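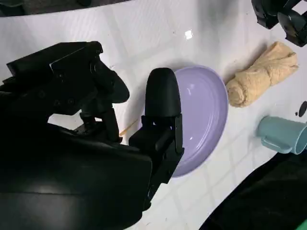
OLTLOW, November

The robotics club at Badlow High School has moved on to its main project for the year, which is getting a pair of robot arms to set out and clear a lunch table. Fifteen students are signed up. They meet after the last bell in the old drafting room and work until 5:00, when the activity bus leaves.

The project is the club's entry for the Sethi Challenge, a regional event held in the spring. Teams get a tabletop, two arms and a list of household items, and they have 20 minutes to finish as many tasks as they can. Last year Badlow entered the sorting division, where everything was a block or a cylinder. The table division uses a plate, a mug and food, and most of the club's time so far has gone into learning how different those are to pick up.

Haris Magsi, a junior, leads the group that works on grasping. He said the plate has been the hardest item. It is shallow and glossy, and it sits low on a white table that is also glossy. The fingers have to meet it at the rim, and if one side touches down before the other, the plate slides away. His group began the fall by trying to lift it straight up from above, and gave that up after two weeks. Now they bring one finger in beside the rim first, stop, check the position, and then close the second finger. It takes longer. In practice runs they have been getting the plate off the table more often than not, and Magsi wants that to improve before winter break.

The mug causes different problems. It is light plastic, so it tips easily, and a mug lying on its side has to be approached differently from one that is standing up. The students keep two separate routines for it and spend a lot of time on the step that decides which one to run. A handle pointing the wrong way can still stop the whole sequence. Two sophomores have taken on the handle question as their own job and have a notebook of sketches showing where the fingers should go for each direction.

Soft items were added in October. The rules for the table division say that food must still be in one piece when the judges come by, so squeezing harder is no help. The students set a limit on how far the hands can close and then lower it a little at a time until things start to slip. They write the setting on the whiteboard next to the name of the item. Bread needs a much lower setting than the mug does, and anything rolled up needs to be held along its length or it comes undone.

Amber Hermans, who teaches physics and advises the club, said she has been asking the students to change one thing at a time. Early in the season, a group would adjust the speed, the grip and the starting position together and then have no idea which change had made the difference. Every run now goes into a shared log with the settings, the result and the initials of the person at the keyboard. Hermans reads the log at home and leaves questions in the margin. The first item of business at each meeting is answering them.

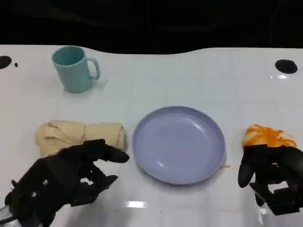 Working with both hands at once is the newest part of the project. Until recently the club ran the left side and the right side separately, with one waiting while the other finished. That was safe, but it used up the clock. A full setup came in well past the time limit. The programming group has since split the table into a left zone and a right zone, and each hand can work freely in its own zone. The middle, where the plate goes, is shared, and only one hand may enter it at a time.

There have been a few collisions, all at low speed. One bent a bracket, and the students straightened it and put it back on the same afternoon. After that the group added a rule that someone must have a hand on the stop button during any two-handed run, and that person may not also be typing.

Cameras are another piece of the work. The view from a wrist is good for the last inch or so of a grasp, but the fingers themselves block a large part of it. The view from higher up shows the whole layout and misses small differences in height. The vision group compares the two before each grasp. Glare on the tabletop has confused the software several times, and the students are trying different positions for the lamps. They tried closing the blinds as well, with mixed results.

Pukier, the machine shop on Depot Street, has offered to cut a new set of mounting plates for the club at no charge. Magsi's group is finishing the drawings and plans to drop them off before the Thanksgiving break. The present plates were made for last year's arrangement, and the arms sit farther apart than the students would like.

The club will hold a practice round in the drafting room in December, using the Sethi Challenge rules and a full clock. Eight tasks are on the list. Hermans said she does not expect the team to get through all of them and would be satisfied with clean runs on the plate and the mug. Families are welcome to watch from the back of the room.

New members can still join, and no programming experience is needed. The club is short of people who like to build and repair things, and it could also use one or two students to look after the log. Permission forms are in the main office and should be returned to Ms. Hermans in the science wing.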